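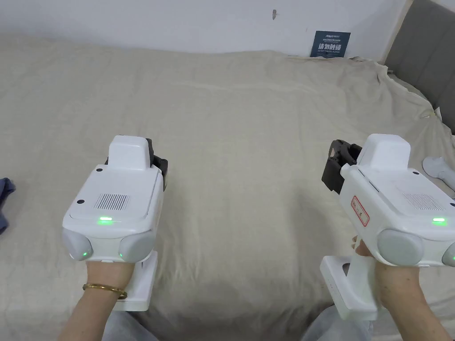 # 「ベッドの上だけ片づける」講座、10月に有料化 効果の裏づけは乏しく

家事講座を手がけるPindudiaは2021年8月13日、寝室の整理に的を絞った講座「Joditlow」を10月から有料にすると発表した。受講料は1回33ユーロ。同社は無料期間中に2,042人が参加したとしているが、最後まで受けた人が何人いたのかは明らかにしていない。

講座の考え方は単純で、部屋全体には手をつけず、まずベッドの上だけを片づける。服を寄せ、畳み、カバーのしわを伸ばす。ここまでを3分で終え、それを毎朝繰り返せば、残りの部屋も自然に整っていくという。

この「自然に」がくせものである。発表資料には受講者の喜びの声が並ぶものの、受講前と受講後を同じ条件で比べた記録は見当たらない。講座を監修したミントゥ・ヌルミ氏に尋ねると、「数字にしにくい変化なので」という返事だった。数字にしにくいものに、人数と料金だけははっきり数字がついている。

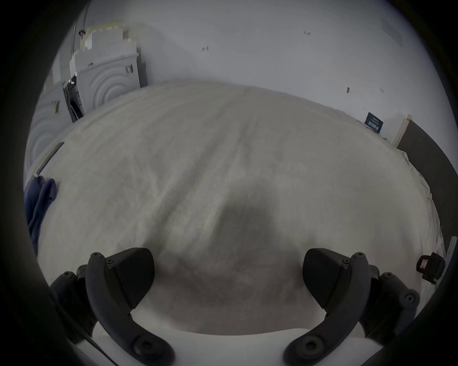 3分という時間にも疑問が残る。説明によれば、計り始めるのは服を1か所に集めたあとで、床に落ちた靴下を拾う時間も、洗うか着るかで迷う時間も入らない。朝の寝室でいちばん手間がかかるのは、たいていその部分ではないか。

教材に出てくる寝室も、手本としてはやや特殊だ。灰色の布張りのヘッドボードがついた大きなベッドの上の壁に、「请勿触碰」(触れないでください)と書かれた紺色の札が掛かっている。カバーには細かなしわが寄り、別の場面では紺色の布がベッドの左端に丸まっている。散らかり具合はごく普通でも、これだけの幅があるベッドを置ける家ばかりではない。狭い部屋でシングルベッドを壁に寄せて使っている人は、奥側のシーツをどう直せばいいのか。教材はそこに触れていない。

服の畳み方の章はもう少し実用的である。題材はくすんだ青の半袖Tシャツで、襟の内側に「AIRism」の文字が読める。薄手の服は端がずれやすいため、襟を決まった向きに置いてから裾を持つように、と教えている。もっともな助言だが、33ユーロを払って初めて知る内容かどうかは意見が分かれるだろう。

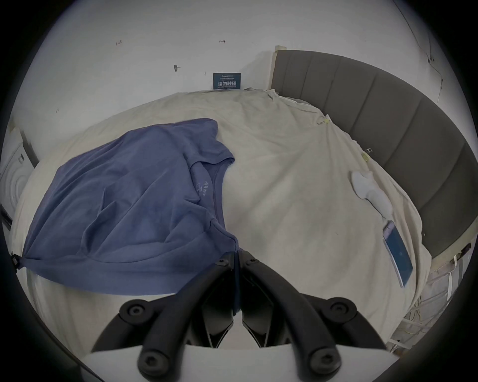
無料期間に受講したヴィープケ・シュヴェルトフェーガーさんは、Tシャツの畳み方は今も使っていると話す。一方で、ベッドを毎朝整える習慣は2週間で途切れた。「畳んだあと、結局どこにしまうのかが残るんです。うちは引き出しがもういっぱいなので」

収納の章は別売りになる。Pindudiaは10月以降、引き出しと衣装棚を扱う続編「Rullex」も売り出す予定で、料金はまだ決まっていない。ベッドから下ろした服の行き先を知りたければ、もう1講座ということになる。

同社の広報担当リズワン・ユサフザイ氏は「まず1か所を仕上げる達成感を大切にしている」と説明し、続編を買わなくても講座は完結していると強調した。継続率を公表する予定があるかという質問には、「検討中」と答えるにとどまった。

返金の条件も読みにくい。申し込み画面には「ご満足いただけない場合は返金」とあるが、規約では動画を2本以上再生すると対象から外れる。講座は全3本で、1本目はほぼ講師の自己紹介に充てられている。

無料版の受け付けは9月末まで。登録にはメールアドレスが必要で、有料版への自動移行はないという。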